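Dida's "Lost Tape" Single Arrives With Plenty of Claims and Few Details

Jul 13, 2022

The dance label Laitinen put out a new single by Dida this week, and the press notes would like you to believe it is an event. The song is called "Norkidport," it runs a little under four minutes, and according to the label it was built from a vocal recorded years ago on a cassette that went missing and then came back.

That is a good story. It is also a very familiar one. Dance music has a long tradition of tapes found in attics, master reels rescued from dumpsters and singers tracked down after decades of silence. Some of those stories hold up. Many get quietly dropped once the record has sold.

Laitinen has not said where the tape was found, who recorded it or when. Asked for any of the three, the label sent back the same press notes with a different subject line. The notes say the cassette held 14 takes of the vocal and that only one was usable. They don't say who sang it. Dida, who has released under that one name since the start and gives no interviews, is credited with "voice and everything else," so it could be the artist's own old demo, or it could be somebody else's work with a nice frame around it.

As for the music, it is fine. The first minute is the best part, a dry kick drum and a bass line that slides up half a step later than you expect. The vocal comes in low and a bit muffled, with tape hiss sitting behind it. The hiss is where I started to wonder. It stops dead whenever the voice stops and fades back in when the voice returns, which is how it sounds when someone adds hiss with a plug-in and ties it to the vocal track. It could also be a careful editor cleaning up the gaps. The label could settle it by playing ten seconds of the raw tape, and so far it hasn't.

The second half leans on a piano riff that any regular on a house dance floor will have heard a few hundred times. There is a breakdown, there is a snare roll, and then the riff comes back louder. A dub version on the flip drops the piano and is better for it, though it also drops most of the vocal that the whole campaign is about.

The vinyl is being sold as a one-time pressing of 1,250 copies. Laitinen said the same about Dida's last record, "Bremness," which was announced at 400 copies and described as never to be repeated. A second batch with a different sleeve turned up in June. The label now calls that one a "companion edition" and says it doesn't count as a repress. People who paid collector prices for the first version may see it differently.

Then there is the chart claim. A banner on the label's page says "Norkidport" has "already charted in 54 territories." It names no chart and no territory. Store charts for a single genre can be topped with a handful of sales on a slow morning, and a track only has to show up at the bottom of one for a day for a label to say it charted. The claim may be true in that narrow way. It tells you very little about how many people are listening.

None of this makes it a bad single. The dub will get played, and the low opening of the A-side works well at the start of a night, when the room is still filling up and a long intro is welcome. Dida has always been good at bass lines and less good at knowing what to do after the second minute, and this record doesn't change that in either direction. Take away the cassette and the banner and you have a decent summer twelve-inch with one strong idea in it.

Laitinen says a full album will follow, also drawn from "recovered recordings." No title or release date has been given. The label did say that the liner notes would tell the complete history of the tapes, and it would be nice to read that before the preorders open. Until then, anyone tempted by the word "final" on the sticker might remember the second "Bremness" sleeve and wait a few weeks.

The digital version of "Norkidport" is out now. The vinyl ships later this summer, with the dub on side B and no digital code included. 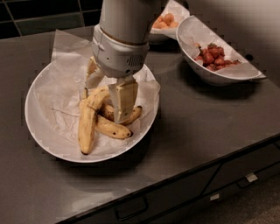
I bought the first Bremness and yes, I'm still sore about the June one. But I think you're too hard on the piano. On a big system the second half really lifts, and the hiss didn't bother me at all. Agree about the dub, I've been starting sets with it and it mixes into everything.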